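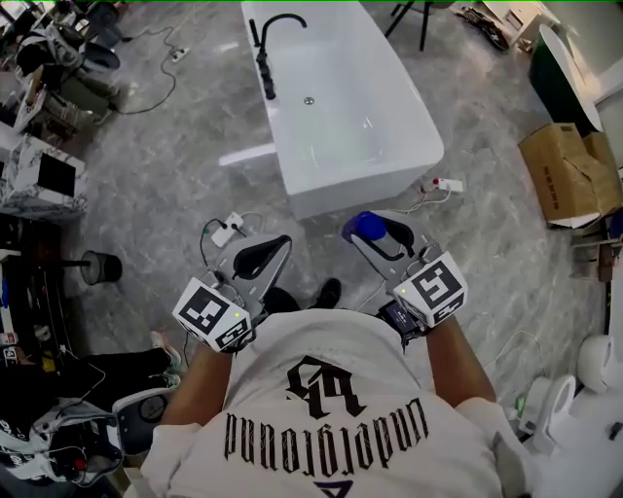

Hnat_P
Right, I'll say it. We've now spent September 2020 walking up and down the Gultcombe showroom with a gripper in each hand, and I still don't see how it becomes a robot that can tidy a bathroom. The task sheet says small items, in and near the bath. Fine. But in this one I've got a blue cap sort of thing in the tip of the right gripper and I'm looking straight down past my own T-shirt at the tub. A robot hasn't got a T-shirt. It hasn't got my knees either. 209 takes so far, and every one of them leans on me knowing where to put my feet.

xulloa
The feet don't matter much. What gets learnt is the path of the gripper, and that's why the marker cubes are on there. Same jaws on the arm later, same path.

Hnat_P
Same path if the arm can reach it. I bend at the waist without thinking. Has anyone checked how many of my takes the arm could copy?

Benedek
Tymofii ran them through Plimeo. 4 in the first batch were out of reach, and he binned those.

Hnat_P
And the ones that were in reach but silly? I dropped my elbow on half of them to get over the rim.

evander.pollock
I'd still go back to remote control. Slower, yes, but if the arm can't do it you find out there and then – you don't find out a month later.

xulloa
We tried that at Greltovach, Evander. Seven takes in a morning and everyone had a headache. You can't teach much with seven takes.

evander.pollock
Seven I'd trust, though.

Benedek
Can we at least agree on the floor? There are power strips lying about and a black cable looped over the tiles. I don't fancy going over backwards while watching my hands.

Hnat_P
Agreed on that. Tape them or move them. As for the rest, I'll do my share of the 2659 when I've seen the arm pick up one cap by itself, in a room it wasn't shown.

xulloa
Different room is a different test. I'll ask Tymofii for the same room first.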